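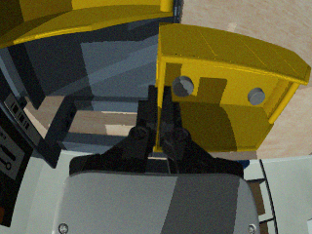 About Kekasis

We run a small cooking school over a bakery. Evening classes mostly, a few weekend ones. Started with one borrowed oven and a folding table, now 4 teaching kitchens and a pantry that never quite shuts.

Who we are

Éabha Fitzgerald - founder, bread and pastry. Trained in hotel kitchens, got tired of the hours, taught her neighbors to make soda bread and it grew from there. Still teaches the beginner class herself.

Lieven Vandenberghe - soups, sauces, everything with a bone in it. Also does the timetable, so complaints about the timetable go to him.

Plus six part-time teachers. Bios coming, we keep meaning to write them.

What we teach

Basics, knife skills, bread, weeknight dinners, preserving (from September, when the tomatoes are cheap). No certificates. No uniforms. You cook, you eat it, you take the rest home. Bring a box with a lid, we always run out.

Classes are 220 minutes including the meal. Sounds long - it isn't. Teens welcome from 14 with an adult in the same class.

Some numbers, since people ask

2,259 students so far. 855 of them came back for a second course, which we're pretty pleased with. The bread class fills first, so book early or get on the waiting list. Places do come up, usualy the week before.

Suppliers

Flour from Mac Carthaigh, vegetables from Wolisano, both within an hour's drive. Aprons washed by Brikutel down the street. Allergies: tell us when you book, not on the night please. We can do gluten free in most classes except bread, for obvious reasons.

Finding us

Side door, up the stairs, follow the smell. No elevator yet, sorry - we're talking to teh landlord. Street parking free after six.

Page last updated May 6, 2022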